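Subject: Re: [gulby-hospital-friends] Visitor parking and the March newsletter
From: Rosine Lacroix
To: gulby-hospital-friends list

Hi all,

Answers to Saron's questions are under her message.

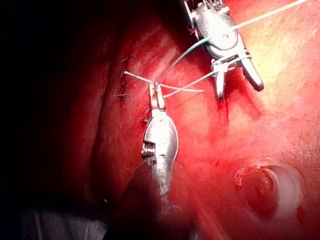
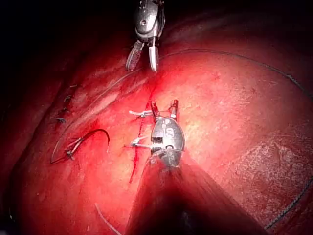
Caption for the pair: Instruments at work during an operation.

Saron Sisay wrote:
> Do we know yet if the Tanguy Street lot stays open to visitors?
> I had three calls last month from families in Skallutville who
> take the bus now and can't make the evening hours. Also, how many
> copies are we printing? Last time we ran out at the front desk.

The lot stays open, but 40 spaces on the north side go to night staff starting in March. Visitors can still use the south side and the street after 6 p.m. I asked for a sign at the entrance and was told it's on order.

On the bus, Narendra has the new timetable. The last one back to Skallutville leaves at 7:50, so people have to go before visiting hours end. He is writing to the bus company and would like a few names to add to the letter. Send them to him directly.

We are printing 3,000 copies, same as last time. The mailing list stands at 3,052, but plenty of those addresses get it by email, so there should be a box left for the front desk.

Florencio still needs the crossword answers.

Rosine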